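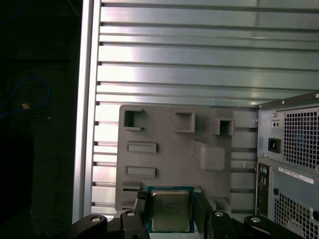

Square desktop processor in front of the gray parts plate.

Sun 11 October
By the Wikham bench equipment desk

The Wikham parts plate is a gray molded plastic fixture that holds small computer parts on an upright panel. It is made for benches where desktop machines are built or serviced and a bare processor needs a set place to sit between the box and the board.

The plate mounts against slotted aluminum panel. It has square sockets along the top edge, a recessed nest for a square processor on the left half, and horizontal slots lower down. A raised block with rounded edges sits to the right. The surface is flat and matte.

Order code is Benine 539. The plate weighs 87 grams without hardware and ships with 4 mounting screws and the matching slot nuts. A driver is not included.

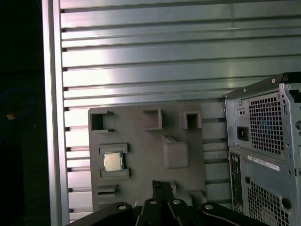
Mount the plate within easy reach of the open case. Set the processor in the nest with the metal heat spreader facing out – a slight tilt in the nest is normal and does no harm. Pick it up by two opposite edges and keep off the contacts on the back.

The nest is sized for square desktop processors. Long server packages do not fit, and the pockets along the top should not be used for them either. Check the drawing before ordering if your parts are an odd size. 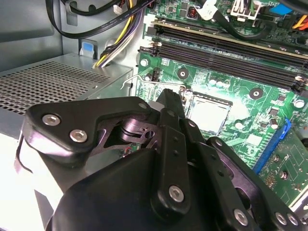 Open the retention lever and the loading frame on the motherboard before taking a processor out of the nest. Line up the corner mark, lower the processor straight in and close the frame – do not press on the heat spreader to seat it.

Wipe the plate with a dry cloth. Solvents will mark the plastic.

Sold singly or in packs of three through Chaudhary and Movemside. Panel sold separately.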